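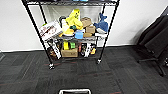 Load and Sag in Domestic Wire Shelving
Student project report, Hovby College
Casimiro Sepúlveda and Digby Dunstan

1. Aim

The project measured how far a wire shelf bends at its centre under an even load, and whether the bend remains after the load is taken off. Shelving of this type is sold with a rated load per shelf, but the label on our unit gave no figure for sag.

2. Method

One shelf was clamped at its four corners in the MacLeish workshop. Bags of dry sand were placed in rows, starting from the ends and working toward the centre. A dial gauge was fixed under the middle wire. Readings were taken after 15 minutes at each load, up to a maximum of 33 kg. The full run was repeated 3 times with the same shelf. The gauge was zeroed before the first run only.

3. Results

Sag rose in a straight line with load through most of the range. At 33 kg the centre had dropped 4 mm. The first run left a small permanent set, visible as a gap under a steel rule laid across the wires. The later runs added no set that the gauge could detect.

4. Sources of error

The clamps gripped the corners more firmly than the plastic sleeves supplied with the unit, so sag in normal use is probably greater. Two of the sandbags had settled toward one end. The workshop door was open on the Sunday of the second run and the temperature was not recorded.

5. Further work

Dunstan has proposed repeating the test with the load gathered at the centre and the original sleeves fitted. A second shelf should be used, as the present one has already taken a set.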